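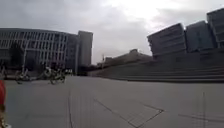 The bean stew that was served at the Milthorpe summer lunch in June has brought in more requests than anything else we have cooked this year, so the full method is printed below. It is a thick stew of white beans, leeks and smoked paprika, and it holds its heat well in a covered pot. It suits the sort of day when the cloud sits heavy and grey over the paving and a salad doesn't appeal. We served it with flatbread from the Hundent bakery, but any plain bread will do.

**White bean and leek stew (serves six)**

Soak 388 g of dried white beans overnight in plenty of cold water. That is one Kaijage packet, used whole. Drain them, cover with fresh water, boil hard for ten minutes, then simmer until soft. Older beans take longer, so start testing after an hour.

Slice three leeks and wash out the grit. Soften them slowly in olive oil with 2 sticks of celery, finely chopped, and a good pinch of salt. They should not brown. Stir in 2 teaspoons of smoked paprika and a crushed clove of garlic and cook for a minute more.

Add the drained beans and 700 ml of vegetable stock. Simmer with the lid half on for half an hour. Mash a ladleful of beans against the side of the pot to thicken the liquid. Season at the end, and add lemon juice a little at a time until it tastes sharp enough.

Tinned beans can be used. Three tins, drained, will be enough, and the simmering time can be cut to fifteen minutes.

The stew keeps for three days in the fridge and freezes well. It thickens as it stands, so add a splash of water when reheating.

Several readers asked about the green sauce on the side. It was parsley, capers and oil, chopped by hand. The recipe is in the Fukum cookery booklet, and copies are still on sale at the Milthorpe kitchen.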